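# Keeping the Kitchen Cell Healthy: Your Questions, Answered

Everything on this page applies to the Zodau kitchen cell, which is our simulated arm at the island plus the scene files that go with it. Gemma Ferraro wrote the first version and the rest of us keep adding to it. 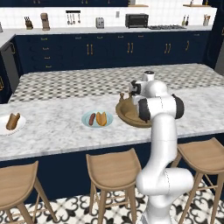

The cell runs on the shared workstation from early morning until the nightly batch starts, and anybody on the team can book it. Please read the setup questions before your first session. The repair questions can wait until you need them (and you will need them — everyone breaks the gripper once).

## Setup

**Does a simulated cell really need looking after?**

Yes, and it's more fun than it sounds! There is no grease and there are no worn belts, but there are joint limits, contact settings, collision shapes and asset versions, and they all drift as people edit them. A cell that picked up a tray cleanly in July can start dropping it after a harmless-looking merge. Most of this page is about catching that early.

**What do I load, and in what order?**

1. The room: cabinets, floor, counters, and the appliances along the back wall.
2. The island and stools.
3. The arm.
4. The tabletop objects: tray, pepper mill, plates and food.

Load the tabletop objects last, every time. If they come in before the island has its collision shape, they fall straight through the marble and keep going. You'll find the pepper mill a very long way below the floor.

**Where should the arm base go?**

On the stool side of the island. Use the saved pose called `base_island_front` and don't nudge it by hand. From there the arm can bend up over the front edge and come down on the tray with room to spare at the elbow. Move the base much farther back and the arm has to stretch almost straight to reach the far rim, and a nearly straight arm gets twitchy.

**Can I delete the stools? They're in the way.**

Please leave them in. Turn on their collision shapes too. The stools are the best test we have of whether a planned path is sensible, and we've caught some truly awful paths thanks to them. If your planner can't find a route, start from the `ready_high` pose and try again before you change the room.

**What physics step should I use?**

Start with 300 steps per second. The arm is happy with fewer, but the finger pads aren't: at lower rates they sink into the tray rim and then spring back out. If you're only checking camera views or lighting, go as low as you like.

## Regular care

**What should I check before each session?**

It takes a couple of minutes and it's worth it:

- Run `home` and watch each joint stop without a wobble.
- Open and close the gripper with nothing in it. Both fingers should move together.
- Lower the gripper to the hover point over the tray rim and hold. The reported pose should stay put.
- Let the objects settle and look at the pepper mill. If it's sliding, the tray friction has been changed.
- Look through the log for contact warnings before you move anything.

**Why does the pepper mill get so much attention?**

It's narrow, it's fairly tall, and it shares the tray with whatever the gripper is doing. That makes it a wonderful tattletale. A bump too small to show up in the arm's own readings will still rock the mill. Gemma calls it the cell's bubble level.

**How often do we recalibrate?**

Every Sunday the automatic job replays 122 stored reaches and compares each one with its saved result. You don't have to be there. If more than 3 of them miss, the job locks the cell and posts the joint plots to the Mollent board. Read the plots before you unlock it. One bad joint has a very recognizable look — the misses all lean the same way.

**Should I update the assets when a new pack comes out?**

Not on the main branch, please. Make a copy of the scene, swap in the new pack, and run the full reach set there first. Food models are the usual troublemakers. Buns and sausages have curved undersides, and a careless collision shape will set them rolling or leave them floating a hair above the plate.

## Repairs

**The gripper shakes when it touches the tray. What now?**

Nine times out of ten this is finger stiffness. Open the gripper file, find the pad contact settings, and go back to the last tagged values. Then raise the damping a little at a time and retest at the hover point. If it still shakes, look at the tray's rim. A lipped tray should be built from several simple pieces. If somebody has replaced them with a single solid block, the fingers have nowhere to go when they close.

**The fingers close, but only one moves.**

The mirror link between them has been lost, most likely in an export. Reload the gripper from the Fullirance folder, not from your own saved scene, and run the open-and-close check again.

**The elbow seems to pass through the edge of the island.**

Turn on the collision view. You want to see a capsule around each arm link and a plain box for the countertop slab. If the box stops short of the front edge, it's been scaled along with the picture of the marble. Reset the scale and rebuild it. This one is very satisfying to fix!

**One joint stops before its limit.**

Compare the limits in the arm file with the limits in the controller. They're stored in 2 places (yes, we'd love to change that) and an edit to one doesn't reach the other. Make them match, restart the controller, then send the arm home.

**The arm looks right but the reported pose is wrong.**

Check the tool offset. It should run to the midpoint between the finger pads. If it ends at the wrist, every reach will drive the gripper too deep, so stop the cell before you test anything over the tray.

**I've made it worse. How do I get back to something that works?**

Load the snapshot named Ásgeirsdóttir. It's the last version that passed the whole reach set, and it's read-only, so you can't hurt it. Save your broken scene under a new name first and keep it. Broken scenes are great teaching material, and we really do go through them together.

**Who do I tell?**

Post on the Mollent board with the log, the scene name and the last thing you changed. Gemma reads it most mornings. If the cell is locked and you have a session booked, put "locked" at the start of your post so it gets picked up first.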